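**Bread basket on the table: liner or no liner?**

**crumbtray_k**
OK, settle something for me. I host a bread lunch at my place every April (long table, cloth, soup, too much bread) and last year my sister-in-law told me in front of everybody that bread straight in a wicker basket is "a bit farmers market." I have been stewing on it for months. I have a nice oval woven basket with a rolled rim and I like how it looks bare! Do you all put a napkin in or not? And do you put sweet stuff and bread in the same basket? I do, because I only own the one.

**oldmillroad**
Napkin, always. Crumbs go down into the weave and you will never get them out. I had a Zikstead basket for years that I used without a liner and when I finally turned it over and whacked it on the porch rail, it was like emptying a toaster. Poppy seeds from three Thanksgivings ago.

**tansy_and_rye**
No napkin here. A liner hides the basket and then why own a basket, use a bowl. I brush mine out with a dry pastry brush after and that's it. Crusty bread also gets soft if you wrap it up in cloth while it's warm, so you're doing it a disservice.

**oldmillroad**
So let it cool first? I don't wrap it, I just line the bottom.

**tansy_and_rye**
Everybody says they just line the bottom and then the corners get folded over the top "to keep it warm" and now you have a steamed roll.

**porchsupper**
Butting in on the sweet and savory question, since that's the one I have feelings about. Separate them. Anything sticky or glazed gets its own plate. I put cinnamon twists in with onion rolls one time and all the twists tasted like onion. My father-in-law ate four and said they were interesting.

**crumbtray_k**
Ha, oh no. Mine are pretty plain. I do a braided loaf (egg wash, so it comes out shiny), smaller braided rolls with pointy ends, and a knotted ring thing that's somewhere between a donut and a bun. No onions anywhere near it.

**porchsupper**
Then you're probably fine! Unless the rings have sugar on them.

**bluntknife**
Nobody asked but what size is the basket? I think people go wrong there more than with the napkin. I bought one from Curketti online, 400 mm long, and it looked huge on the screen and then it held two rolls and a butter dish. You want one you can pile up.

**crumbtray_k**
Mine's not big either. I fill it, put the overflow right on the cloth, and top it up as we go. Which I guess is question number two: is bread directly on the tablecloth gross??

**oldmillroad**
Not if it's a clean cloth. My grandmother did that her whole life.

**bluntknife**
Kind of gross, sorry. Put it on a board.

**tansy_and_rye**
It's fine. French people do it. A loaf lying next to the basket looks generous. A board is one more thing for somebody to knock their elbow on, and at a long table there's never room.

**bluntknife**
There's room if you don't put out nine candles. And egg-washed bread leaves a greasy mark on linen, I've got a stain to prove it. Came out in the second wash, but still.

**porchsupper**
What color is the cloth? That matters more than people let on. White shows every mark, dark shows every crumb. I went with a light gray from Qian last spring and I love it, forgives everything, and golden crusts look so good on it. I don't iron it either. I shake it out, pull the corners down and let it have its wrinkles.

**crumbtray_k**
Gray is a great idea. I've been using a white one and I'm a nervous wreck by the time the soup comes out. And thank you for the no ironing, I'm taking that as permission.

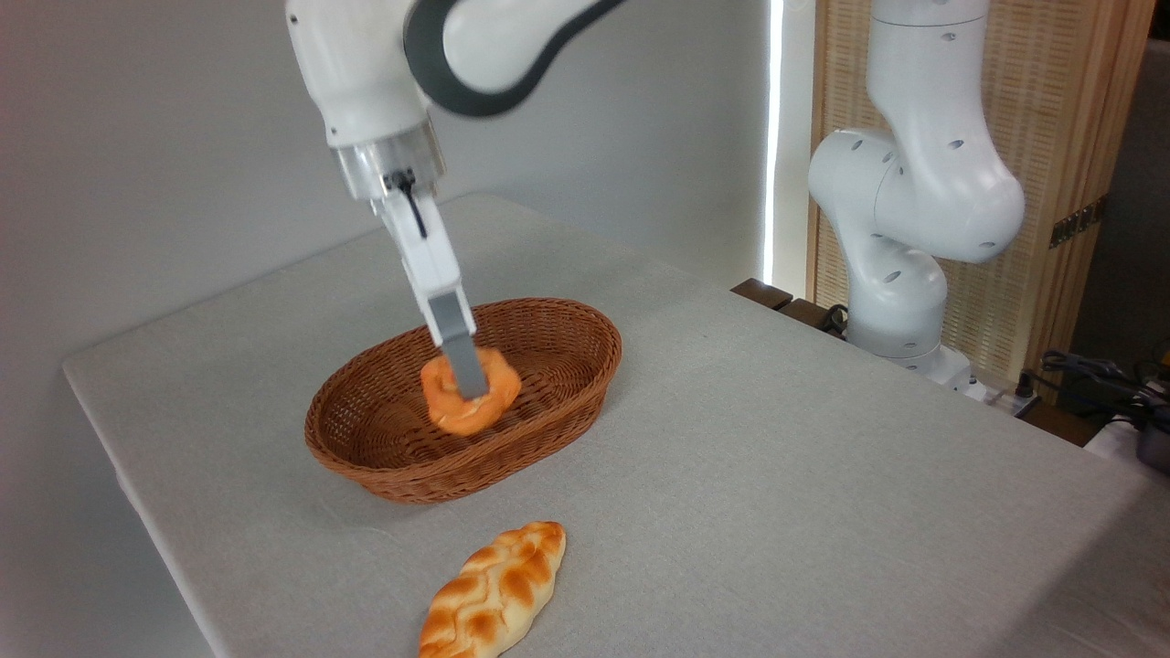
So the plan for now: gray cloth, bare basket, rings inside, braided bread on the cloth beside it, and bluntknife can bring their own board. I'm leaning toward the rings going in flat on the bottom in one layer so they don't get squashed. Does anyone stack them?

**tansy_and_rye**
Stack them, leaning against the side. Flat looks lonely once a couple have been taken.

**oldmillroad**
Flat. Leaning ones unravel if the knot's loose. And I'm still saying napkin!

**bluntknife**
I do have a board I could bring. Rirnton, maple, 435 mm, weighs as much as a small dog.

**porchsupper**
How many are you feeding?

**crumbtray_k**
11 if my brother shows up, so I'm making a double batch. Dough gets mixed Thursday night and sits in the fridge. Will report back on whether the sister-in-law says anything about the basket.

**oldmillroad**
If she does, hand her the pastry brush.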